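Subject: Re: [reuse-list] Glass drop-off at the Mäkelä lot
Date: May 2021

Urho Manninen wrote:
> The Brerska people tell me the new glass igloos took in 1,119 kilos in
> March, against almost nothing the month before. I think that answers
> the question of whether folks will bring glass in if you make it easy.
> I'd like the list to back a second set at Jatia before summer.

Urho, I'm glad the igloos are full. I'm less sure what that tells us.

First, "against almost nothing" is a month when the old bins were locked. People had jars sitting in their garages. I took in a whole winter's worth myself, in two trips, and I'd guess half the street did the same. Show me a month after the backlog clears and I'll pay attention.

Second, 1,119 kilos is what was hauled off the lot. Where did it go? The last time I asked Brerska, I was told it goes to Grollinness "for processing." I called Grollinness. They were polite and said mixed color loads with too much ceramic in them get crushed and sold as road base. Fine, road base has to come from something, but we shouldn't be telling people their pickle jar is turning into another pickle jar.

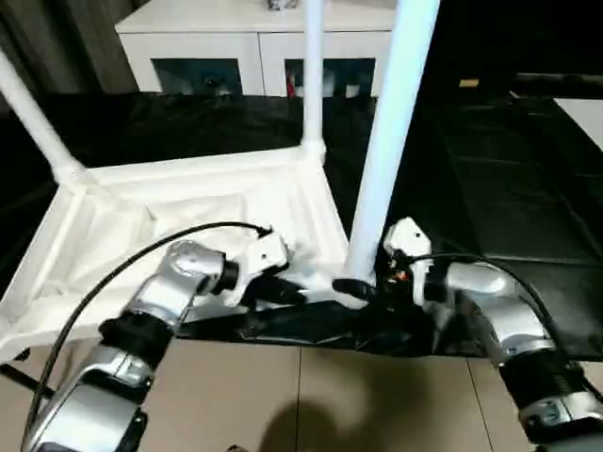 I also want to know the reject rate. If a load gets downgraded because somebody threw in a casserole dish, then adding a second site with no signs and no one checking just gives us two loads to downgrade. The sign at Mäkelä is 5 inches tall and mounted behind the clear glass igloo. I had to walk around to find it.

And the cost. The figure I heard was 800 a month for hauling, per site, on a contract that runs 4 years. Is that right? Does it go up if the truck has to make the Jatia loop? I can't find it written down anywhere.

I'm not against Jatia. I'd use it, it's closer to me. But I'd hold off on a letter from this list until we have the weights for a couple more months and something in writing from Grollinness — an actual breakdown by color, with what was sold as what.

Could you forward whatever Brerska sent you, with the attachments? The copy I got had none.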